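Home Animals Space Machines Try It Quizzes Grown-Ups

How Do You Teach a Robot to Pick Up a Banana?

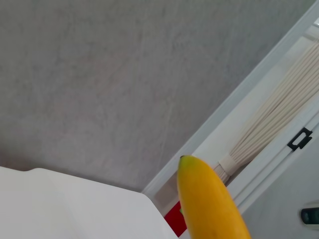 A banana by the window, seen from a robot's wrist.

By Florence Fehr
6 Feb 2020

You learned to pick up a banana when you were very small. You probably dropped it, squashed it, and rubbed it in your hair. Then you got better at it, and now you can do it while thinking about something else.

A robot arm has none of that history. It has motors, a computer, and a gripper, which is a sort of pinchy hand. On its first day it knows as much about bananas as your bathtub does.

So somebody has to show it.

Way one: grab it and move it

The first way is to hold the robot's arm and push it where it should go. Think of a grown-up moving your hand to help you write the letter S. The motors go soft so the arm is easy to move, and little sensors in its joints keep track of every bend. Later the arm can play the whole thing back.

Iveta Šimek teaches robots this way at a workshop called Zurau. "It's like dancing with a very heavy partner who has no ears," she told me. She also says your shoulders hurt by lunch.

Way two: drive it from a chair

The second way is remote control. The person sits a little way off and moves a handle, and the robot arm copies. If you turn your wrist, it turns its wrist. If you sneeze, well, it copies that too.

Grown-ups call this teleoperation. "Tele" means "far," even if the far thing is on the other side of a desk.

Many of these arms have a small camera down by the gripper, so the robot gets a picture of whatever its hand is near. Look at the top of this page again. The banana is pointing up, there is a bit of something red behind it, and a big piece of the view is plain gray wall. You or I would look straight at the banana. A robot that is just starting out has no reason to think the banana is more interesting than the folded blind. They are both just colored dots to it. It has to learn which dots matter.

Again, please

One turn at showing the robot a job is called a demonstration. You might think one would be enough. It is not even close.

For one fruit job, the Zurau team did 200 demonstrations. Then they tested the robot with the fruit turned the other way and it pinched the air, very gently, next to the banana. So they kept going until they had 279.

Why so many? Because a robot that has only ever seen a banana in one spot believes that bananas live in that spot. You have to move it around, tip it over, open the blinds, close the blinds, and put other stuff nearby. Matěj Zeman, who did 64 of the demonstrations himself, no longer eats bananas.

Copycats copy everything

Robots taught like this learn your good habits and your silly ones. Matěj used to stop for a second before each grab because he was nervous. Guess what the robot did? It stopped for a second before each grab. It wasn't nervous. It thought that was part of the job.

Try it at home

Put a banana on a table and have a friend close their eyes. Your friend is the arm. Steer them using only these words: left, right, up, down, forward, back, open, close. Now turn the banana around and start over. Swap places when somebody gets grumpy.

Words to know

Gripper: the part of a robot that grabs.
Demonstration: one turn at showing a robot how a job is done.
Teleoperation: moving a robot by remote control.

Comments

Norbert H.: We did the eyes closed game and my sister put her thumb in the banana. Does that count as picking it up

Igor: can you teach it to peel one

Florence Fehr: Igor, they have tried. It went about as well as Norbert's sister.

plumtree9: my class voted and 54 kids want a robot that does homework. it was two classes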